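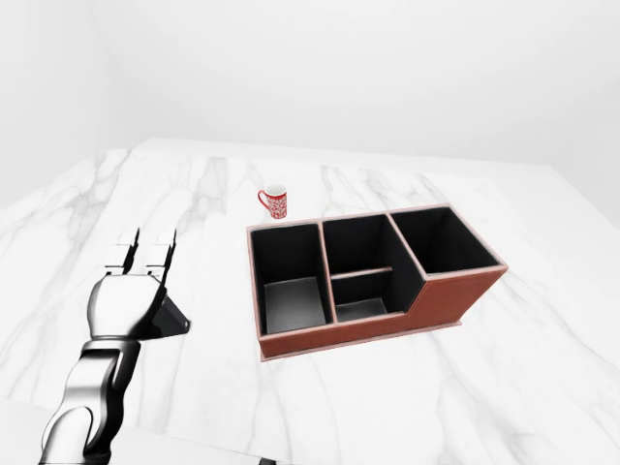

Kostora is hiring a part-time front office assistant for its Pernurbridge office. We sell and repair reading lamps, and the office handles phone orders, returns and the mail.

**Hours:** 14 a week, mornings. You can choose which mornings with Esi Acheampong, who runs the office.

**Pay:** $1,425 a month, paid on the last working day. Five paid days off in the first year, plus public holidays.

## What the job involves

- Answering the phone and taking down orders
- Opening and sorting the mail
- Logging returned lamps and passing them to the repair bench
- Booking courier pickups before noon
- Keeping the customer address list up to date
- Greeting people who come in to collect a repair
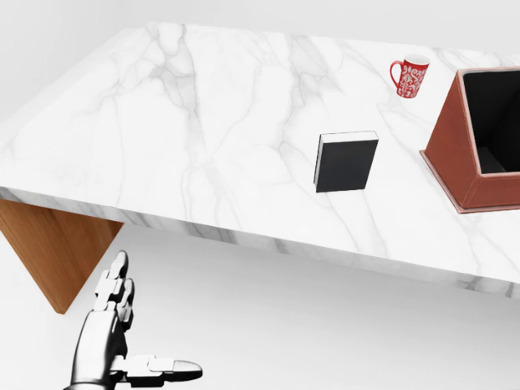
*Marble tabletop with a wooden leg*

## What we ask for

You should be comfortable on the phone and able to write a clear email. Some experience with spreadsheets is needed. You don't have to know anything about lamps. Lacey Treloar, who is leaving the job in September, will train you for two weeks at full pay.

Returned lamps come in boxes that can be heavy, and a hand cart is provided. The office is on the ground floor with a step at the street door. A ramp can be put down on request.

Parking is on the street. The bus from Clendcombe stops outside.

## How to apply

Send a resume and a short note saying which mornings you could work. Mail it to Clive Marsden, Kostora, 155 Kettle Street, Pernurbridge, or leave it at the front desk. Applications close September 29, 2023. Interviews take half an hour, and everyone who applies will get a reply.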